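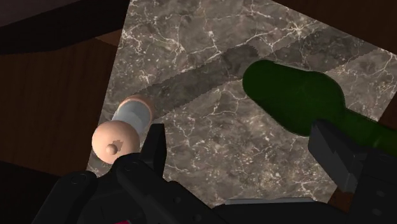 Saw-toothed shadow edge in the wrist camera view, simulated tabletop cell

Posted by wristcam_b, 29 December 2019

I maintain the simulated copy of a tabletop picking cell. The real cell is an Iltia arm with a Grirnau two-finger gripper and a camera on the wrist, looking past the fingers. The copy runs in Plorow and is supposed to match the real one closely enough that we can check grasp programs before they go on the hardware.

The current scene has a veined gray marble slab on dark wood, with a green bottle and a small capped cylinder, both lying on their sides. Lighting is a single directional light from above. Collision shapes, joint limits and finger travel have all been checked against the real cell and I have no complaints there.

The trouble is the shadow. A wide dark band falls diagonally over the slab, passes behind the cylinder and runs on toward the bottle. Both edges of the band are stepped like a saw blade. They are a little soft, but the teeth are plain. The segmentation step that finds the bottle sometimes takes part of the band as belonging to it, and the grasp point moves toward the neck. The real camera does not produce this.

Things I have tried:

Raising the camera resolution. The teeth look the same, only drawn with more pixels.
Swapping the marble for a flat gray material. Same edge, so the veins have nothing to do with it.
Turning on anti-aliasing for the camera. It cleans up the outlines of the fingers and does nothing for the shadow.
Turning shadows off. The problem goes away, but then the segmentation results mean nothing for the real cell.

Shadow distance is at the default of 80 m. Is there a setting I have missed, or does the light need to be replaced with another type?

----

halfstep_tooling

It's the shadow map. Turn the resolution of the shadow map up in the light properties, not the camera properties. Those are separate settings. I run mine at the maximum and never see steps.

Comment from wristcam_b: I raised it to the maximum. Teeth are smaller but still there, and the frame rate on the cell PC dropped too far to run the pick cycle at normal speed.

----

Moffat Integration

The answer above has the right cause, but look at the 80 m first. In Plorow, a directional light spreads its shadow map over the whole shadow distance. Your cell is a tabletop. Nearly all of the map is being spent on floor and empty space outside the guarding, and the slab gets a small patch of it. Each tooth is one cell of the map stretched over the stone. Camera resolution and camera anti-aliasing are applied later and cannot recover detail the map never held, which agrees with what you saw.

Work in this order:

1. Save a copy of the scene file. The light editor writes changes straight to disk.
2. Put the map resolution back to the default.
3. Park the arm in the pose where the fault is worst and leave it there for all of the following steps. If the arm moves between captures, you cannot compare them.
4. Reduce the shadow distance from 80 m to 5 m. Capture a frame from the wrist camera.
5. If steps are still visible, raise the map resolution by one level only and capture again.
6. Set the filter radius last. Too large a radius hides the remaining steps but also pulls the contact shadow away from the bottle, and the bottle then looks as if it floats above the stone. That can upset segmentation as much as the teeth did.
7. Check the bias. After the distance is reduced, the old bias value is usually too high. Lower it until dark speckle starts to appear on the slab, then go back up one notch.

Find out what is casting the band as well. Move the gripper clear by jogging the wrist and watch the shadow. If it moves with the wrist, it is the arm or the gripper housing, and the real cell should show something similar in the same pose. If it stays put, look for a fixed part between the light and the table. We have found camera brackets and guarding panels left in a scene after the layout was changed - hidden in the editor, still casting shadows. Hidden and non-casting are separate check boxes.

One more item for the maintenance sheet. Scene files saved before the October release keep their old light settings when opened in a later one. Every file needs the change made by hand, including any variants with other objects on the slab.

Comment from wristcam_b: Distance at 5 m and default resolution removed most of it. One level up removed the rest as far as the segmentation is concerned. The band moves with the wrist, so it stays. I ran 39 picks on the bottle afterward with no shift toward the neck. Bias did need lowering. Marking this as accepted.

----

oldcellnotes

Replace the directional light with an area light. We did this on our cell and the edges came out smooth with no tuning. It is slower - our render time per frame went up by a factor of 10 - so it only makes sense if you capture stills and do not need the pick cycle to run live. Also check that the light is at the same height as the real fixture, or the soft part of the shadow will have the wrong width.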